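Packing and Clearing Project, Dravitz House
Progress report to the Gunn Fund
May 11, 2018

Where we are

The project is in its second stage. The first stage was the fixed packing arm in the basement store, which the Fund has already had a report on. The second stage covers packing in the bedrooms: sorting and boxing small belongings and supplies when a resident moves out or changes room. This report deals mainly with the second stage and with what both stages have meant for the housekeeping team.

Dravitz House has 30 rooms let to people on medium stays, many of them working or receiving treatment nearby. Housekeeping is a team of 13, most of them part time. When the application was written, clearing and boxing was the job the team most often named as the one that spoiled a shift. It comes without much warning, it involves bending over beds and floors, and it has to be done with care as the things belong to somebody.

The basement arm

The arm supplied by Paveck has been in daily use since it was accepted. It makes up cartons, fills them with the standard room supplies (soap, paper, tea, bin liners) and puts them on the trolley shelf. It does this slowly but steadily, and it can be left to run over the lunch break with the guard closed.

Two problems remain. The arm still fails on soft packs that have slumped in the tray, and it stops and waits when this happens. Staff have got into the habit of squaring up the soft packs before they start it, which works but takes time we had not allowed for. The other problem is the noise of the compressor, which can be heard in the two rooms above. Paveck has quoted for an enclosure and we have asked them to look at moving the compressor to the yard instead. A decision is needed before the next stage payment.

Recording the bedroom work

The bedroom work can't be programmed in the way the basement arm was. Every room is different and so is everything in it. The approach agreed with Kakent, our technical partner, is that people do the packing with hand-held grippers, one in each hand, and a camera on the tool records what they do. The recordings are then used to train the machine that will later attempt the same task with the same kind of fingers.

Almost 1,000 recordings have now been made. Most are short, covering the handling of one or two things. We asked for a mixture of boxes, soft items, tubes and tubs, and we asked that the work be done in furnished rooms with the usual clutter left where it was. Early tests by Kakent on a bare workbench gave good results that did not carry over to a made-up bed, where the surface gives and things roll into the folds.

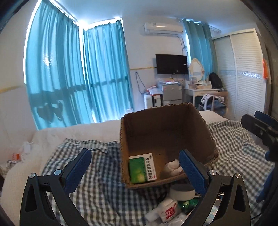

Ruth Ellacott
Housekeeping Manager, Dravitz House

Medicine cartons and toiletries are the bulk of what gets boxed from the bed, so they have been given the most recording time. Cartons are easy enough. They have flat sides and the gripper closes on them squarely. Round tubs are harder, and packets and tubes lying flat on a sheet are the hardest, since the finger pads have to get under an edge that isn't really there. Several of the team now push a flat packet against the side of the box and lift it from there. Kakent had not thought of this and has asked for more recordings done that way.

Cloths and clothing go in last or not at all. We have taken folded clothing out of the plan for this stage. Small crumpled cloths are still included, mainly because staff use them as padding in the box and it seemed wrong to record a way of packing that no one here would use.

What has changed for staff

No posts have been lost and none are planned to go. This was a condition of the grant and it was put in writing to the team before the arm was switched on. Hours on the supply trolley have come down, and those hours have been moved to room checks, which had been running late for as long as I have managed the team.

Four members of staff were trained to use the grippers. They are paid a supplement for recording sessions. At first the sessions were added to the end of a cleaning shift, and this was a mistake on my part. The grippers are heavier than they look and holding them open over a low bed is hard on the wrists and lower back. Two people reported sore forearms in the first fortnight. Sessions are now booked on their own, kept short, and never follow a full shift. There have been no further reports, though I would like an occupational health visit before we increase the hours and have asked for one.

There is some bad feeling about who was chosen. Selection was made on availability, which favoured people on longer contracts, and those on short contracts have said so plainly. I think they are right. If the Fund agrees to the change of budget set out below, a second group will be trained from among the short-contract staff.

The trained staff have also raised the question of what they are owed if the machine learns from them and is then sold to other houses. I was not able to answer this. The agreement with Kakent gives them use of the recordings but says nothing of the people who made them. I have asked Kakent for a written position and have told the team that I have asked.

On the everyday side, the change most often mentioned is that packing has become something people talk over. Before this there was no agreed order for filling a box, and a returning resident might find their tablets under their shoes. We now have a one-page sheet, written by the team, which says what goes in first and what must stay upright. It came out of the recording work and would be worth keeping if the machine never arrived.

Residents

Rooms are used for recording only with the resident's written consent or when the room is between lets. Faces, letters and prescriptions bearing a name are not to be recorded. When a label with a name is noticed afterwards, the recording is deleted, and we have had to do this more often than expected. Staff now turn named labels face down or take them off the bed before starting.

One resident withdrew consent after giving it, having seen how much of the room the camera takes in. The recordings from that room were deleted the same day. The consent form has been reworded to say that furniture, curtains and anything left out on tables or chairs will appear.

Money

Spending on the basement arm is complete apart from the compressor. Spending on the bedroom stage is under budget on equipment and over on staff time. The overspend comes from separating the recording sessions from cleaning shifts and from paying the supplement for deleted recordings as well as kept ones, which I consider fair.

I am asking the Fund to allow the unspent equipment money to be used for staff time, including the training of the second group. No increase in the total is requested.

Work to October

Recording will continue, with most of the time given to flat packets and tubes. Kakent is due to bring a first machine for trial in an empty room over the summer. It will not be used in an occupied room during this grant period. A member of housekeeping will be present at every trial with authority to stop it, and the team has asked that this be one of the people who did the recording.

Outstanding items are the compressor decision, the occupational health visit, Kakent's reply about the recordings, and the Fund's answer on the budget change. The next report is due in October and will include the trial results, whatever they are.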